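Kundthorpe Makers and Menders > General > Rust finish on a table top - seal it or leave it?

tinlid_26
Member
Posts: 1185

Hello all! I've finally started on the garden table and I'm so pleased with how it's going that I had to come and tell someone. The top is a sheet of mild steel from the scrap bay at Witorthorpe, and I've been rusting it on purpose with salt, vinegar and peroxide in a plant sprayer. The colour is gorgeous. Every coat does something different, and I keep popping out to the shed in my slippers to have another look.

Now I'm stuck. I love the orange but I don't want it on everyone's sleeves in summer. Do I oil it, wax it, lacquer it or just leave it be? It will be outside most of the year, with a cover on in winter (if I remember).

marrowfat
Member
Posts: 2071

Oh lovely, another one joins the club! Wax, every time. Rinse it really well first to get the salt off, let it dry for a good long while, then warm the metal gently with a hairdryer and rub in clear paste wax with a lint-free cloth. It deepens the colour a bit but it still looks like metal, and you can top it up whenever it goes dull. I did my house number plate that way and it still makes me happy every time I come home.

gatepost
Member

Have to disagree with marrowfat, sorry. Wax is fine indoors or on something upright like a number plate. On a flat table top in the rain it'll be gone by autumn, and a hot mug will leave a ring in it. Matt lacquer, thin coats, and do the underside and the edges as well or the water creeps in from below.

marrowfat
Member
Posts: 2071

Rings on a rusty table though! Who would ever spot them? And when lacquer does go, it goes in flakes and you've got to strip the whole lot back. I've done that job once and I'm not doing it again.

tinlid_26
Member
Posts: 1185

This is exactly the kind of row I was hoping for, thank you both. I should have said what I'm aiming at. I don't want it orange all over like a garden gate, I want it patchy, with paler grey coming through, so it looks as if it has had a life. This sort of top is what I've got in my head:

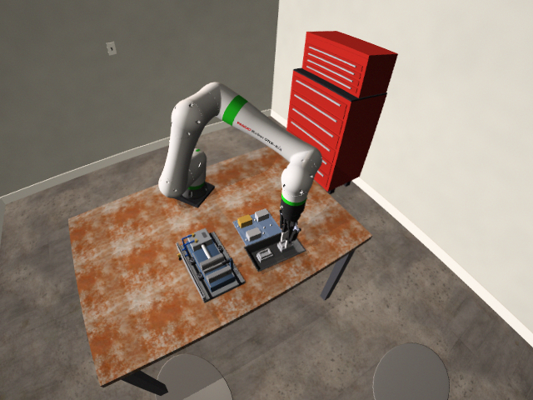 Finishes and Coatings
(thread moved from General)

hobnail
Moderator

Moved this over so it doesn't get lost, as we get asked about rust every spring.

I really like that mix of rusty orange and pale grey, and you can get near it. The trick is to stop early. Mask nothing, spray unevenly, and where you want grey, go back in with a fine grey pad while the rust is still thin. Small circles, light hand, wipe, stand back, look again. If you go right through to shiny steel, dab a little vinegar on, leave it overnight and it'll dull down nicely. Wear gloves, and keep the door open when the peroxide is out. Please don't mix it all up in a sealed bottle either - it builds up gas.

6volt
Member

You could also cheat and paint it! Grey primer, then two or three rusty browns put on with a torn-up sponge. I did a shelf like that with Naidu chalk paint and people ask me where I found the old metal. It's chipboard. No salt, no fumes, no orange sleeves.

gatepost
Member

Painted rust always looks like painted rust.

6volt
Member

Come round and pick it out from three feet away, then. I'll put the kettle on.

tinlid_26
Member
Posts: 1185

Ha! I'd like to see that shelf, please post it. I do want to stick with real rust this time, mainly for the fun of making it.

hobnail, I tried the grey pad on an offcut at teatime and it is brilliant. It comes up soft and cloudy, and the bits I missed look better than the bits I meant. What about sealing over those rubbed patches, do they turn orange again?

hobnail
Moderator

They will if you hang about. Bicarb and water first to kill the vinegar, rinse, dry it fast and get your finish on the same day. As for which one, I'm nearer gatepost on this. Outdoors and flat, I'd lacquer. It does take a bit of the chalkiness out of the orange, so try it on your offcut before you commit.

ninepins
New member

Long-time reader, first post! I've got a rusted bench top at the Tultgate allotments and I never sealed it at all. After two winters it hardly comes off on your hands now. I keep an old tablecloth for when people come in nice clothes. Might be worth thinking about if you can't choose.

tinlid_26
Member
Posts: 1185

Welcome ninepins! Now I've got four answers and one table. I'm going to cut the offcut into strips - wax, lacquer, nothing - and leave them on the shed roof until December. The table can stay under its cover while I wait.

marrowfat
Member
Posts: 2071

Put two coats on the wax one. One coat isn't a fair test.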